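Week 5: Keeping a Sourdough Starter

Welcome back, everybody, and I'm so glad to see the jars coming along (some of them rather lively!). Tonight we stay with feeding, and I'd like you to go slowly with it. Keep 100 grams of starter, stir in equal weights of flour and water, and leave the lid resting loosely on top.

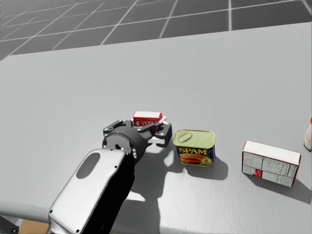 A rye feed will wake up a sluggish jar nicely, and I still use the Grelard flour I started on back in January. If you're baking the next day, build up to 300 grams the evening before, so there's plenty left over to keep. 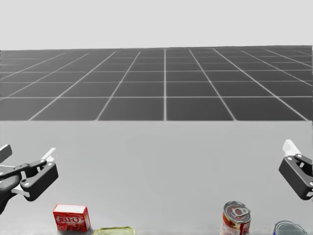 One reader of last term's handout wrote in that her starter smelled like nail polish until she began feeding it twice a day, and I'd say she had it right.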